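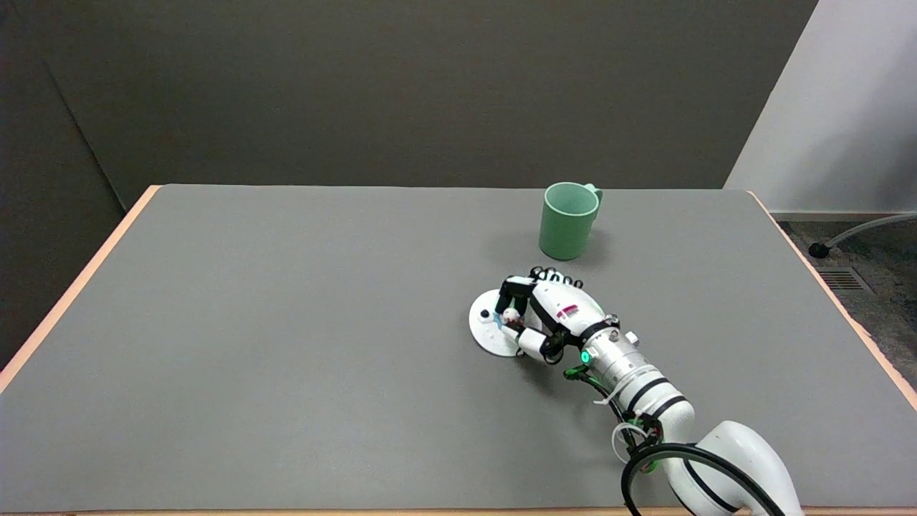 How far in from the edge should a mug sit so the handle doesn't get knocked?
Farther than I used to leave it. A hand's width from the long edge is the least I'm happy with now, handle pointed toward the side you don't walk past.

8 October 2025

Okay, mostly table stuff today. The gray top is finally the way I want it and I'm writing down what I did before I forget and redo it all in November.

The old surface from the Cultville place was shiny and everything on it had a second ghost mug underneath, which drove me up the wall. The new gray is flat and dull, and a pale mug like the mint green one stands out on it nicely. I tried the white mug too and it was fine, but with the white wall over on the right it sort of melts away if you're sitting low. Mint stays. White one goes back to the kitchen (where people have been asking for it anyway!).

Edge strips: the orangey pink ones. I had my doubts about the color when the box came from McGrath, and I've come around completely. You can tell where the gray stops without leaning over. I cut 30 inches too much off the roll the first time, so there's a spare piece in the drawer under the Holeston binders if anyone needs a short length. Please don't throw it out, it's good tape.

Near edge of the table still has that bit of pale wood showing under the gray. I could trim it closer but I'd rather leave it, it gives me a line to square things up against.

Mug notes. Weighed the mint one empty on the kitchen scale, 586 grams, which can't be right for a mug that size, so either the scale is off or I had the saucer on there. Redo. Flared rim is comfortable, handle is a decent loop, I can get 2 fingers in and that's it. Tried it at the back of the table slightly right of the middle and I like it there, far enough back that sleeves don't catch it.

Floor: the carpet on the right side is still collecting crumbs along the vent, the slats are the worst for this. Vacuumed it Monday with the narrow nozzle and it looked great for one afternoon. Also, watch the gray tube on the carpet by the table corner, I caught my shoe on it twice before lunch.

Flallska order: total came to 2,211 with shipping, haven't filed it yet. More felt pads in there, and the coasters I keep promising.

To do: reweigh mug, wipe down the gray with plain water only (the spray leaves streaks), find the other drawer key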